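Shared Laundry Room: Frequently Asked Questions
Stendine Court Residents' Information
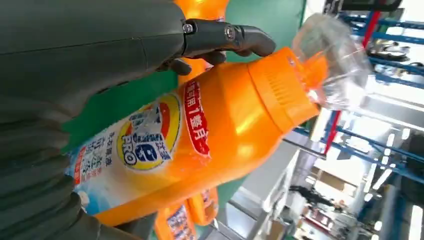
Orange detergent bottle with a "PRO" label.

Last updated 18 March 2019. Questions not covered here can go to Seren Meredith at the site office.

Where is the laundry room?
On the ground floor of the Urkell building, past the mailboxes. Residents of the Tsoukalas building can reach it through the courtyard door without going out to the street. Your apartment fob opens both doors.

What are the hours?
6 a.m. to 10 p.m. every day. The last wash should start by 8:45 p.m. Machines stop accepting cards at 9 p.m., but a load already running will finish.

How do I pay?
With a laundry card. The machines don't take coins or phone payments. You can get a card at the site office for a $5 deposit and add money at the wall unit next to the dryers. The wall unit takes bills and debit cards. It does not give change.

I lost my card. Can I get the balance back?
If the card was registered in your name, yes. Bring your apartment number to the office and we will move the balance to a new card. Unregistered cards can't be traced.

Can I reserve a machine?
Washers 1 and 2 can be reserved on the sign-up sheet, one slot per household per day. The rest are first come, first served. If a reserved machine is still free 15 minutes after the slot begins, anyone may use it.

How much detergent should I use?
Less than most people think. The washers are front loaders and use little water, so too much soap leaves a film on clothes and sets off the suds error. For a normal load of regular liquid, two tablespoons is plenty. With a concentrated product, follow the smallest line on the cap.

Can I use powder or pods?
Yes to both. Powder goes in the left side of the drawer. Pods go straight in the drum, under the clothes -- they will not dissolve in the drawer.

Can I leave my detergent in the room?
There is one shelf for this, above the folding table. Write your apartment number on the bottle. Anything without a number is cleared off at the end of the month.

Someone took my clothes out of the washer. Is that allowed?
After ten minutes, yes. Finished loads may be moved to the top of the machine or to a clean basket. They should not be put in a dryer unless you asked for that.

Can I wash a comforter or a rug?
Twin and full comforters fit in washer 6, the large one. Rubber-backed rugs are not allowed in any machine. Pet beds are fine if you shake them out outside first.

Why does my load come out soaking?
Usually the drum was unbalanced and skipped the final spin. Spread the clothes out and run Spin Only, which costs 50 cents. If it happens again with a mixed load, report the machine.

Who do I call if a machine breaks?
The machines are serviced by Cinen. Their number is on the sticker by the door, along with the machine numbers. Please give them the error code if there is one. For refunds, email Tarun Gautam at the office with the machine number and the time. Refunds go back on your card within a week.

Will prices go up this year?
A wash is $1.75 and a dry is $1.50. Both prices stay as they are until at least May, when the service contract comes up for renewal. Notices will go up in both lobbies before any change.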